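August
By the games desk

Hamolo moves its save files, and your old ones need a hand

Anyone who plays Hamolo on more than one machine will have seen the notice on the start screen by now. From the next update the game stops using its own save service and moves to the one run by Gakton, the shop most of us bought it from. If you only play on one computer you can carry on as before. If you swap between a desktop and a handheld, there is a bit of work to do first.

The old service kept up to 50 saves per player. The new one keeps 100, but it counts autosaves in that total, and Hamolo writes a lot of autosaves. A long campaign can fill the space in a weekend. Once it is full, the oldest autosave is dropped and you are not asked. Manual saves are left alone.

To move your files, open the game on the machine you used last and go to Settings, then Storage, then Transfer. Leave it running until the bar has gone. On our office connection a folder of 1000 MB took most of a lunch break. Then log in on the second machine and choose Download, not Merge. Merge is meant to compare the two sets and keep the newer files, but it goes by the clock on each machine, and handhelds that have been in a drawer often have the wrong time.

Players with the Mendden expansion should update that before transferring. Saves made in the Mendden regions will show as damaged on a machine without it. They aren't damaged, and they open normally once the expansion is in place -- just don't delete them when the game offers to.

Mods are a separate matter. The transfer does not touch the mod folder, so it has to be copied by hand. The Ogola map pack has a new version for this update and the old one will stop the game loading.

The old service stays up, read only, for 2 months after the update. Requests to have that extended have been made on the official forum, with no reply so far. We would make a copy of the save folder on a memory stick in any case.

Cross-play between the desktop and console editions is still listed as planned. The notice says nothing new about it, and the console version keeps its own saves for now. 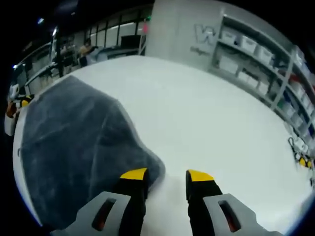
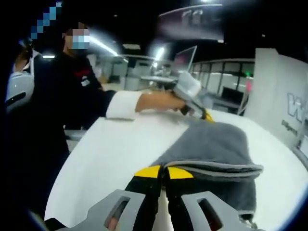 Reading time: 2 minutes

Comments

marshlight: Did mine on Sunday and it went through first time. The autosave thing is a nuisance though. Is there a way to turn them down?

Games desk: Settings, Gameplay, Autosave interval. The longest gap is every half hour.

tin_kettle: I picked Merge before reading this and lost a night's play on the handheld. Clock was a day out, as you say.

oldpatch: Ogola new version works fine here, but the river names are missing on the north map.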